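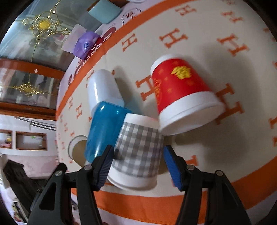 Cups on a round table.

Entertainment Reporting, Unit 4
The anonymous source in celebrity news
Lecturer: Asuka Murakami
Notes revised 15 Jul 2019

Before the lecture

Please read the Stisard article on the breakup of Ovik before you come to class. It is in the reading folder, together with the statement of the record label, Tyagi, and the later interview with the singer Plutora. These notes follow the order of the lecture, but I will spend more time on the middle part than the pages suggest. The last group had most difficulty there.

1. What we mean by a source

In entertainment pages the word "source" is used for very different people. It can be a manager who wants the story to be published. It can be a hairdresser, a former friend, a driver, or a person who has only heard the story from one of these. The reader sees the same word each time and has no way to tell them apart.

For this course we will use the following terms.

Named source: a person whose name and role are printed.
Unnamed source: a person known to the reporter but not named in the text.
Second-hand source: a person who did not see or hear the event, and repeats what another person said.
Echo: a publication that reports only that another publication has reported something.

The last one is not a source in the proper meaning of the word, but it is treated as one every day. When a page says "reports claim" or "it is being said," look for the link. Very often the link leads to one article, and that article has one unnamed source.

2. The case: Ovik

The band Ovik had been on tour for a long time when Stisard published its article in January. The headline said that the band was "finished" and that Plutora, who sings most of the songs, had walked out of a rehearsal. The article gave no name for anyone who was in the rehearsal room. It used the words "an insider," "a source close to the band" and "those around her."

Students usually count these as three people. I would ask you to be more careful. The three expressions appear in three paragraphs, and the way of speaking is very similar in all of them. The same unusual phrase, "she was done being polite," is inside quotation marks once and then comes again outside them, as if it were the reporter's own idea. It is possible that we have a single person here. We cannot prove it from the text, and you should not write in your paper that it is proved.

On the same evening Tyagi sent out a short statement. It said that the band was "taking time" and that there was "no change to announce." Many fan pages read this as a confirmation. Some others read it as a denial. If you look at the grammar, it does neither. It does not mention the rehearsal at all.

The article on the Stisard page received 3687 comments before the comment section was closed. I have selected a small number for the reading folder. Notice how early the commenters stop asking if the story is true and begin to discuss who is guilty.

3. How the wording becomes stronger

This is the part I ask you to study slowly. Put the first article next to the later ones and follow one single claim, the rehearsal. In the first article Plutora "reportedly left a rehearsal early." In the next one she "left a rehearsal." After this she "stormed out." In the last article of the folder, the writer mentions "her famous walkout" in a subordinate clause, so the event is now background knowledge and the reader is not invited to doubt it.

No new information came between these texts. There was no new source, and no writer called the label again, or at least they do not tell us that they did. Only the verb changed, and the small word "reportedly" disappeared.

In your own writing, keep the hedge as long as the fact has not changed. It will feel heavy. Editors will sometimes remove it for reasons of space, and then you must ask them to put it back or to cut the sentence completely.

A remark about headlines. In many offices the reporter does not write the headline. The Ovik article itself says that the future of the band is "in doubt," but the headline says "finished." Both were published under the reporter's name, and the anger of the fans went to her. When you criticize an article in your paper, please say which part you are criticizing.

4. The interview

Plutora spoke later in a long radio interview. She said she had left the rehearsal early that day for a dentist appointment, that she was also tired of the band at that time, and that both of these things were true. I find this interview very useful for teaching. The first report was correct in its smallest claim and it guessed a feeling that really existed. The breakup, however, did not happen.

So was the article wrong? We will discuss this in class and I do not expect that everybody will agree. Try to answer separately for the facts, for the conclusion, and for the headline. Consider also that Plutora has her own interest in how the story is remembered. A named source is easier to check than an unnamed one, but a name does not make a person neutral.

Stisard added one line at the bottom of the article after the interview. The line says that the text "has been updated." It does not say what was updated. Compare this with the correction policies we read in Unit 2.

5. Written work

Choose one celebrity news story that appeared in at least three publications. It should not be the Ovik story, and please also avoid stories about the health of a person or about children.

Find the first publication. Draw a simple chart that shows who took the claim from whom, and mark each echo. Then choose one sentence and follow its wording through all the texts, in the same way as in section 3. Write more than 1000 words, not including the chart. Quote the exact words and give the hour of publication where the page shows it, because the order of the articles is often wrong in search results.

Save a copy of every page on the day you read it. Pages of this kind are changed without notice, and last year two students lost the most important article of their paper in this way.

The paper is handed in on the course page. If the upload does not work, bring it printed to my office and put it in the box next to the door. For questions about choosing a story, please come to me before you start to draw the chart.

Next unit: paparazzi pictures and the agencies who sell them. There is no reading for the first hour.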